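Keeping a hand-held gripper in working order

I look after one hand-held gripper. It belongs to the collection bench at Vondley, which is a white table, a box of household things, and a computer that stores what the gripper records. People pick it up, do a task with it, and the recordings go toward training the arm in the next room. When it goes out of adjustment the recordings are bad, and you usually don't find out until the following week. So I have a routine, and I'm writing it down mainly so I can stop carrying it around in my head.

The unit came to us in March from a shop called Dunbar. They had built it from printed parts and bought hardware, and the hardware was fine. The printed parts have been replaced at least once, some of them more than that. I keep spares in a drawer with the print settings taped inside the front.

Every morning I start with the cable. I run it through my fingers from the plug to the body and feel for flat spots or kinks. Then I plug it in, open the live view, and wiggle the cable where it enters the housing. If the view drops out, the cable gets replaced right then. I used to tape them. A taped cable will get through a morning and quit on you in the afternoon, halfway through somebody's best run.

Next is the lens. I wipe it with a dry cloth and look at the live view with the fingers closed. The tips should meet in the middle. If they meet to one side, one of the arms has shifted on its pivot, and I loosen the screw, line it up, and tighten it again. I use a small hex driver and stop when it gets firm. The inserts are set in plastic and they will spin if you lean on them, and after that you are printing a new arm.

Then the fingers themselves. I open and close the gripper 7 times and listen. A dry click means the pivot wants grease, a tiny amount on the end of a toothpick. A scraping sound is usually grit, and grit means taking the finger off. I wash the pads with warm water and dish soap and let them air dry. Alcohol worked faster but the pads got shiny after a while and began to slip on anything smooth.

After cleaning I do the grip check. I use plastic food containers, the light cloudy kind, because they flex when you squeeze too hard and slide when you don't squeeze enough. I take hold of one across the sides, lift it off the table, hold it, and set it down. If it twists in the grip, one side is pulling harder than the other and I go back to the pivots.

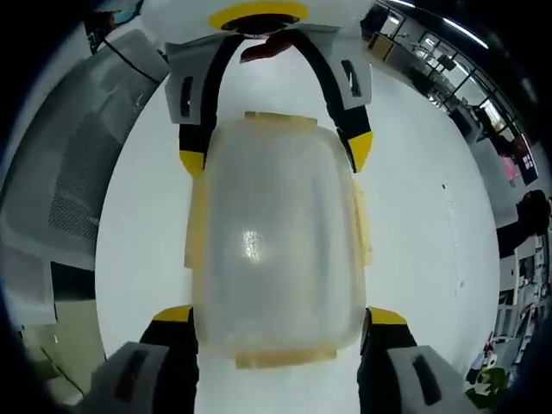 How often should the finger pads be changed?

Every 400 grasps if the work is mostly hard plastic and glass, or sooner when the container test starts to slip. Cloth and paper hardly wear them at all.

I came to that number by keeping a tally for a couple of months. The software we use, Ravlow, logs every close of the fingers, so the counting was already done and I only had to write down when I swapped pads. Before that I changed them when they looked bad, and they never looked bad until well after they had stopped gripping.

Changing a pad takes a few minutes. Back out the screw, slide the old pad off, scrape any leftover adhesive from the seat, and press the new one on square. The mistake I made early on was changing only the worn one. The new pad grabs, the old one slides, and everything you pick up turns toward the old side. Change them as a set.

Calibration comes after any pad change or any screw I've touched. Ravlow has a screen for it. You open the fingers all the way, hold, close them all the way, hold, and it saves the two positions. It wants this done 4 times and it will accept fewer, but the numbers wander when I skip. I also do one full recording and play it back before I let anyone use the tool. Twice I've caught a gripper that calibrated fine and then recorded the opening width backward, both times after a software update.

The trigger is the part I still haven't sorted out. The return spring gets weak and the fingers open slowly, which people compensate for without noticing. I've been buying springs from Genditz in bags of 200, which sounds like a lifetime supply, but they vary a lot from one to the next and I throw out plenty. I tried a stiffer one. Hands got tired by lunch and people started resting the tool on the table between tasks, which scuffed the housing.

At the end of the day the gripper goes on its hook with the cable looped loosely. I write what I did in a notebook next to it, usually one line. Most days the line says cleaned, checked, ok.

Next month I want to try a softer pad material on the tips. I have a roll of it here already and haven't worked out how to cut it cleanly.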